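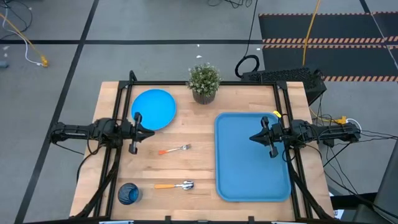

The breakfast table at Sultusico, with the plate and the tray.

Print this story | E-mail this story

FICTION
The Breakfast Table
July
By a staff contributor

The hotel in Lonley was chosen for the trial because it had the worst breakfast numbers in the company. Skandotel had 200 hotels then, and Lonley was at the bottom of the list for tables cleared on time. I worked in purchasing. My job was to go to Sultusico, look at the clearing service they were selling, and write a report that said yes or no.

I was told to bring someone from the breakfast room. The manager at Lonley sent the woman who ran the early shift. She came to the train in her work shoes with a sandwich in a paper bag, and she read the Sultusico brochure twice before we got there.

"It says it learns your table," she said.

"That's what they say."

"Which table?"

I said I supposed it would be whichever table we gave it. She put the brochure back in my folder.

Sultusico had one large room with a great deal of cable in it. A young man from sales met us at the door and gave us coffee. He had a good manner and didn't talk too fast. He explained that the service was rented by the month. Two arms and a table came with it, along with the software and a person on the phone from six in the morning. Guests would bring their things to the table, or a server would, and the arms would sort them into trays for the dishwasher. The hotel paid nothing up front. After the first year the price went up, and he told us that without being asked, so I wrote it down in his favor.

The breakfast woman was looking at the table. There was a blue plate on it, and a fork and a spoon with orange handles, and a plant.

"Those are children's things," she said.

"They're test items," the young man said. "The colors help us during setup. You can use your own."

"I brought our own."

She had. Under the sandwich there was a white cup from Lonley, wrapped in a napkin, with a chip in the foot. She held it out to him and he turned it around in his hands.

"We'd want to start with ours," he said. "Then we can try this one."

He asked us to stand behind a strip of tape and he went to a computer. The arms moved. I had seen videos, and in the videos everything was a little faster. The one on the left went to the plate, closed on the rim, and lifted it. It carried the plate across to the tray and set it down, and then it opened and backed off. I had a form with boxes on it for speed, noise, breakage and ease of use. I filled in noise first because it was the easy one. It was quieter than a server with a full tub.

The spoon took longer. The right arm came down beside it, stopped, went up, and came down again a little to one side. It did this until the breakfast woman shifted her feet.

"Is it thinking?" she said.

"It's looking for a better grip."

"You slide a spoon to the edge. Then you pick it up."

The young man said he would pass that on. She said he didn't have to pass it on, he could just do it, and he laughed and wrote something on the back of his hand with a pen. The arm got the spoon by the handle and put it in the tray.

I asked what happened when there was food left. He said the plates had to be scraped first. I asked who scraped them. He said the hotel would have to decide that. I wrote "who scrapes" on my form, outside the boxes.

At noon we ate in a small kitchen with a window on the parking lot. The breakfast woman gave me half of her sandwich. She told me that Lonley had been at the bottom of the list since they took out the second cart. The service door was too narrow for the new carts, so they had kept the old ones, and then one of the old ones lost a wheel. She had filled out a request for a wheel. The request came back with a note asking her to buy it from Başaran, because Skandotel had an agreement with Başaran for everything with wheels. Başaran didn't make that wheel anymore. So there was one cart.

"How long ago was that?" I asked.

"Eleven months."

I knew the agreement. I had typed part of it. I didn't say so, and I ate the sandwich, which had egg in it and too much pepper.

"With two carts we wouldn't be last," she said. "We wouldn't be first. There are some hotels with hardly any guests."

After lunch the young man had moved things. He wanted to show us the harder jobs, he said, since the morning had been the easy ones. He had an engineer with him now, a tall woman who kept her coat on and spoke mostly to the computer.

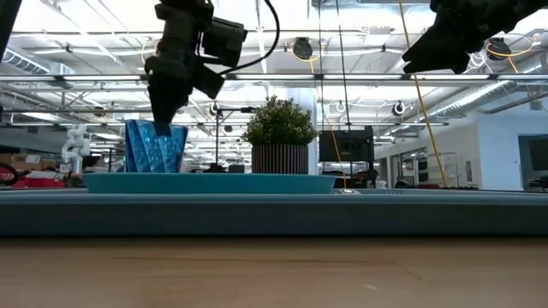

The plant was there on purpose, the engineer said. It was the thing the arms were supposed to leave alone. Every table in every hotel had something on it that wasn't to be cleared, a vase or a card with the checkout times, and the hotel would tell the service what that was during the first week. After that it would know.

"What if we change it?" the breakfast woman asked. "We do pumpkins in the fall."

"Then you show it the pumpkins."

"Who does?"

"Anybody. It takes five minutes."

The breakfast woman nodded. I could see her putting the five minutes somewhere in her morning, between the eggs and the first tour bus, and taking them out again and trying somewhere else.

They ran it and the plant was left alone. They ran it again with the plant pushed up against the cup, and the arm took the cup and brushed the leaves, and a leaf fell. The engineer picked up the leaf and put it in her coat pocket. There was a box on my form for breakage and I thought about whether a leaf went in it. I left it blank.

Then the breakfast woman asked for her own cup. The young man looked at the engineer. The engineer set the white cup on the table, with the handle turned away, and went back to the computer.

The arm came down over it and waited. It tried the rim and the cup tipped and came back upright with a knock. It tried again lower down, where the handle was, and got one finger through the handle and the other outside it. It lifted. The cup hung at an angle and turned a little. We all watched it go across. It was over the tray when it slipped, and it fell the last part of the way and landed on its side and rolled against the rim.

The breakfast woman went past the tape before anyone could tell her not to. The engineer hit the stop. The breakfast woman took the cup out and looked at the foot, and then she ran her thumb along the lip.

"Same chip," she said. "No new one."

"We can have that right by August," the young man said. "We've trained others like it. One customer sent us 1,000 cups."

"What did they do for cups?"

He didn't know. He said he thought they had been spares.

She wrapped the cup in the napkin. I asked my last questions, about insurance and about the person on the phone, and the young man answered them well. He walked us to the door and gave us each a pen. The engineer came after us and asked the breakfast woman to show her about the spoon. They went back to the table together. I stood in the hall with the young man while she slid the spoon to the edge with two fingers and let it tip into her palm, and then did it again slowly. The engineer held up her phone to film it. They were at it for some time, and then they did the fork.

We got the train at 5. It was full and we sat across from each other with strangers beside us. I had the form on my knee. Speed was fair, noise was good, and breakage was blank. At the bottom there was a line for my recommendation and then a larger space for remarks.

"Would you want it?" I asked her.

She looked out at the backs of some houses. "I'd want it on Sundays," she said. "For the cups, once it can do cups. It didn't mind the plate. I'd put it by the window, the guests would like to look at it." She thought some more. "It would have to go in by the front, though. It won't fit through the service door."

I had not measured the service door. There was nothing on the form about doors. I wrote "width of service door, Lonley" in the space for remarks, and under it I wrote "one wheel, old type, for cart," and I asked her what size.

She showed me with her hands. I told her I needed it in inches. She borrowed the new pen and laid it across her palm to get an idea of it, and said she would measure it in the morning and call me, but it would have to be after the second seating, when things slowed down.

Last updated: July, 11 a.m.

Print this story | E-mail this story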